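Filed under: Clubs & Projects / Interviews

One Cable, 842 Tries
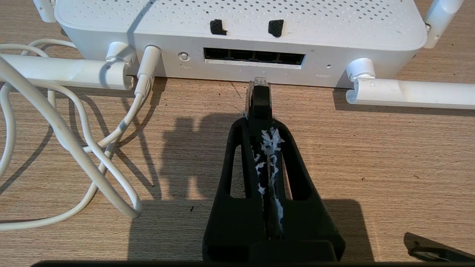

Mbali Ngubane has spent most of a semester teaching a robot to do something she can do while eating a sandwich. Her team in the Brurnlow robotics club wants its arm, named Jandurano after a losing bet, to plug in a network cable without help. The target is a white router with four Ethernet ports in a row, and the gripper brings the clear tip of the plug up under the third. "Please don't ask why the third," she says. "There was a meeting."

By her log the team has made 842 attempts. The best streak so far is eight. "Then Calum sneezed," she says.

Calum Tosh, who wrote most of the control code, disputes the sneeze. He blames the clip on the plug, which has to face the right way and has no interest in compromise. "You're a millimeter off and it just leans there," he says. "Very relaxed. Like it's waiting for a bus."

The rules for the Mulotberg contest in May allow 60 seconds per insertion. Jandurano takes most of that to think it over. Ngubane has considered speeding it up, and has also considered the price of another router.

Their adviser, Raghavendra Rai, stays calm. "They used to argue with each other," he says. "Now they argue with the plug – I call that teamwork."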